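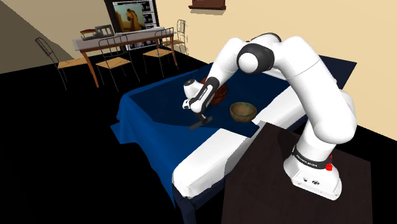 Fig. 1. Bedroom cell, general view: arm on its platform beside the bed, ball and bowl on the throw.

From: Philomena Ansah
To: Ceteo simulation users list
Date: 2022-12-31
Subject: Re: Bedroom cell – base placement and shadow settings

Dear colleagues,

I write in reply to Roxana Urrego's message, the main part of which is quoted here for those who joined the list after May.

> We have loaded the bedroom cell at Surngate from the shared
> Ellero package and wish to keep it in line with the copy held at
> Ridgeway. Three matters are unclear to us. Firstly, should the
> platform be moved together with the arm, or may the arm be
> shifted on the platform? Secondly, the wrist view shows shadows
> with stepped edges, and we do not know whether this is a fault in
> our installation. Thirdly, is there an agreed parking position
> for the gripper between runs?
>
> We have made no changes to the furniture.
>
> Roxana Urrego

On the first matter, the platform and the arm are to be treated as one item. The arm is fixed to the platform in the scene file, and any change of position should be entered against the platform only. If the arm alone is shifted, the stored reach limits will no longer agree with the bed, and the cell will refuse to start. Sites that have already shifted the arm should restore the original file before making any further adjustment. The gap between platform and mattress is entered in millimetres; the agreed value is 20, and we ask that it be left as it is.

The desk, the chairs and the television take no part in the task. They should nevertheless remain switched on in the scene list, as results from the two sites are compared picture by picture. The floor is left plain black in the present release and does not require a material.
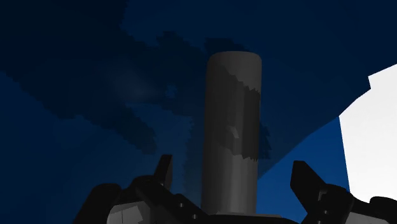
Fig. 2. View between the gripper fingers, with the grey cylinder. Note the stepped shadow edges on the cylinder and on the blue background.

On the second matter, the installation is not at fault. The same stepped edges are present in our own views, and they are caused by the low shadow setting with which the package is supplied. The setting may be raised in the lighting file under "shadow detail". We have tested it at 48 and found the edges acceptable at close range. Higher values were tried and withdrawn, as loading became too slow on the older machines at Ridgeway. Please observe the following order:

1. Close the cell fully. Pausing it is not sufficient.
2. Make a copy of the lighting file and mark it with the site name.
3. Change the shadow value and save.
4. Reopen the cell and run the 50 standard resets without any task loaded.
5. Send the log to this list if any reset fails.

Step 4 should not be left out. In one case a change to the lighting file caused the objects to be loaded before the bed, and the fault did not show itself until reset 290 of a long overnight run, which then had to be discarded in full. 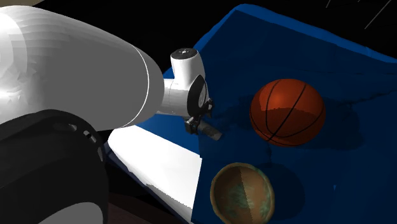
Fig. 3. Wrist and empty gripper over the blue surface, with basketball and wooden bowl.

On the third matter, no parking position has been agreed until now. I propose that the gripper be parked empty, above the throw and clear of both the ball and the bowl, with the fingers pointing downwards. A low position over the bedding should be avoided – the contact check treats the blue surface as solid, and a finger that begins a run touching it will produce a false stop. The parking values should be kept in the cell file and not in the operator's own settings, where they are lost at each update.

Surngate is asked to confirm whether these values suit its task list. Should there be no objection, they will be entered in the next release of the package and the cell notes will be amended to match. Requests for changes to the furniture should be sent separately and under a new subject line.

Yours faithfully,

Philomena Ansah
Cell maintenance, Ridgeway

Recent messages on this list
Ellero package: where to find the previous lighting file
Re: Finger contact check gives false stop after update
Ridgeway copy out of service for file transfer
Re: Re: Naming of site copies
Reset logs – preferred format
Bedroom cell – base placement and shadow settings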